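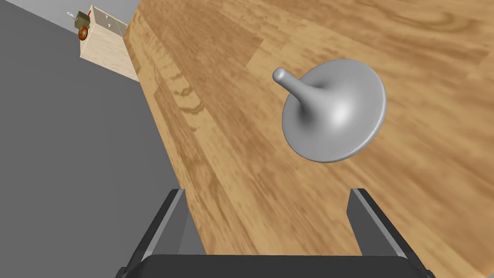 Sounds like a frame problem to me, was all Oduor Koech wrote back when I put the short version of this in the chat, so I'm posting the long version and hoping somebody can tell me which frame!

3 min read

Gripper stops short of the object, but only when the arm was moving

posted by marlowfern, Feb 13, 2025

I've got a two-arm setup in Druton (sim only for now) and I'm planning through Wirnadbridge. The job is boring on paper. Find the grey spinning-top thing on the wooden table, go to a pregrasp above it, close on the stem, lift. The pose comes from the wrist camera and gets pushed into the planning scene, then the planner takes over.

If I park the arm, wait, and then ask for a pose, everything lines up and the grasp is great. If I let perception run while the arm is still coming in (which is the whole point, I want it quick) the pregrasp lands short. It's always short along the direction of travel, too. Come in from the other side and the error flips with it.

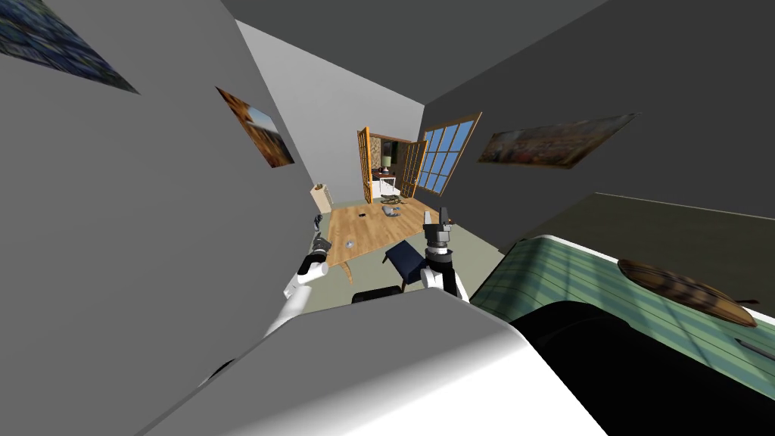
I first blamed the mesh, because the flat disc part is wide and the stem is skinny and I figured the pose estimator was locking onto the rim. So I swapped in a plain box. Same miss. Then I redid the hand-eye transform from scratch, which ate an evening, and the new numbers matched the old ones. I also slowed the arm down to half speed and the miss shrank, which made me feel smart for a minute and then I didn't know what to do with it.

Stuff that might matter: the joint states come in every 10 ms, the pose estimator takes 300 ms per image, and I look up the wrist-to-base transform inside the pose callback. Planner is on defaults. Is there a setting in Wirnadbridge for this or do I have to write something?

tiltedbucket

Are you on the newest release? I had all kinds of weirdness with grasps before I updated in December and it mostly went away. I'd also bump the planning tolerance a bit so it quits being so picky. Works for me anyway.

Nendeo_kit

Don't touch the tolerance, it'll just hide this one. Your half-speed test pretty much has the answer in it. An error that grows with speed and points along the motion is nearly always time, and you've got 300 ms sitting right there.

What I think is happening: the image is taken with the wrist at one spot, the estimator chews on it, and by the time your callback fires the wrist has moved on. You then ask for the latest transform, so you're sticking an old camera measurement onto a new wrist position. Oduor was right that it's frames, you've just got the correct frame at the wrong moment.
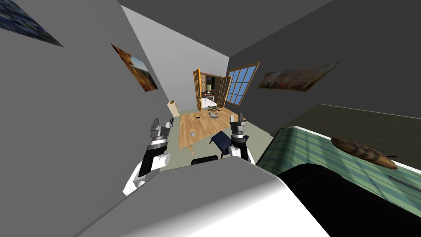

So in the callback, look up the transform at the image's stamp. In Wirnadbridge the lookup call takes a time argument, and if you leave it empty you get the newest one. Pass in the stamp from the image header. Then check two more things while you're in there:

- Make sure the estimator copies the image stamp onto the pose it sends out. Plenty of them stamp it with "now" when they finish, and then you've fixed nothing.
- Make your transform buffer long enough. If it's shorter than the estimator delay you'll get an extrapolation error (or, in older builds, a quiet fallback to latest — that one cost me a good chunk of a run of 1,437 episodes before I noticed).

Also see if Druton is stamping images with sim time and your node is on wall time. Mixing those gives you a very similar miss, except it drifts around when the sim slows down under load. Print both stamps side by side in the callback and you'll know in a second.

For the planner side, I freeze the object pose in the planning scene once the pregrasp starts and only refresh it if a new estimate is more than 2 cm off. Otherwise you end up replanning forever over jitter.

marlowfern

Okay, it was the estimator! It was stamping with finish time, so even my first try at your fix did nothing and I nearly gave up on it. Copied the header stamp across, passed it to the lookup, and now the pregrasp at full speed comes out on top of the one I get when the arm's parked.

I'm still getting the odd extrapolation error on the very first pose after a reset. Guessing the buffer is empty at that point, so I'm skipping that pose for now. If there's a cleaner way I'd love to hear it.

Nendeo_kit

Skipping it is fine. I wait until the buffer's oldest entry is older than the image stamp and then let poses through, it's a one-line check.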